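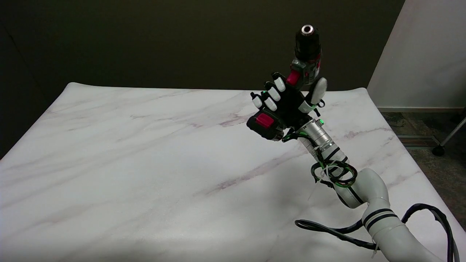
Blog > Bench notes > House rules

Our rules for robot hands and power tools

I rewrote our bench rules this week. The old sheet had 24 items and people skipped most of them. Hui-mei Peng wanted it kept to one page.

Grip before lift

The top finger stays beside the trigger until the program calls for it. The thumb goes on the drill body. Bits come out of the chuck for any grasp test. If the battery is on, treat the tool as live.

Log the grasp number too. We passed 3,533 in the Keltholm set, and the early ones have no notes on tool angle, so I can't use them.

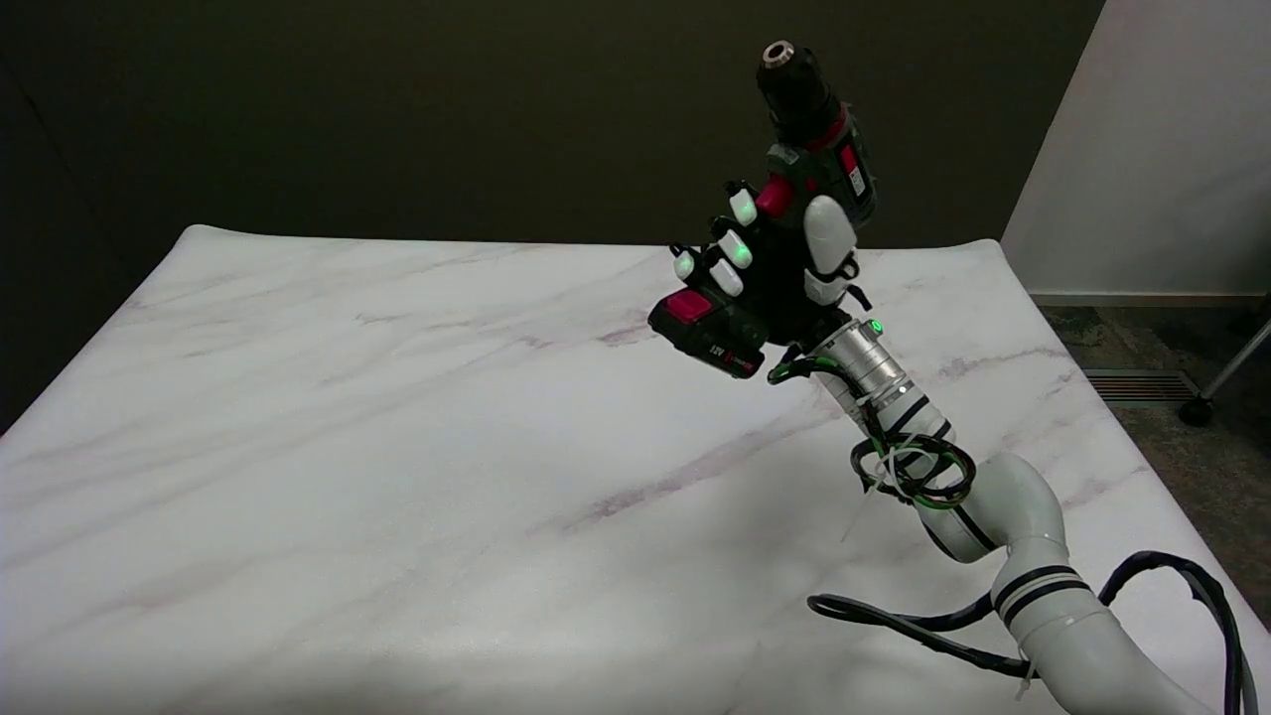
Cables

Tie the bundle below the wrist and trim the ties. Move the arm through its full range by hand before the first run. Sze-wing Mak checks the slack on Mondays.

Still open: whether we need a second stop button. I'd like it settled by December.

Print this post | E-mail this post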